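Magazin > Betriebsbesuche > Pinsel und Bürsten

Besuch bei Werkis: Vom Haarbündel zum Kosmetikpinsel

Juni, von Ileana Lungu

Werkis fertigt Kosmetikpinsel in zwei Hallen am Ortsrand von Brorka. Durch die Produktion führte Emilian Vlad, zuständig für die Binderei. Verarbeitet werden überwiegend Synthesefasern; Ziegenhaar macht nur noch einen kleinen Teil der Aufträge aus.

Die Fasern werden abgewogen, in einer Form aufgestoßen und mit der Spitze nach unten in die Zwinge gezogen. Die Kuppelform entsteht dabei durch den Boden der Form. Geschnitten wird am Kopf nicht, da gekappte Spitzen auf der Haut kratzen.

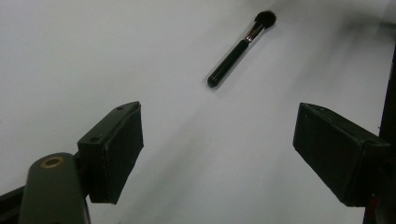

Verklebt wird mit einem Zweikomponentenharz, Aushärtezeit 13 Stunden. Danach wird der Stiel eingesetzt und die Zwinge in einem Arbeitsgang doppelt gerändelt. Die Lackierung der Stiele erfolgt im Tauchverfahren in 3 Schichten bei einem Zulieferer in Sulton.

Aus jeder Charge gehen 200 Stück in die Prüfung auf Haarausfall und Auszugskraft. Grenzwerte wollte Vlad nicht nennen. Die Absaugung in der Binderei war während des Rundgangs so laut, dass Rückfragen erst im Flur möglich waren.

Zuletzt aktualisiert: Juni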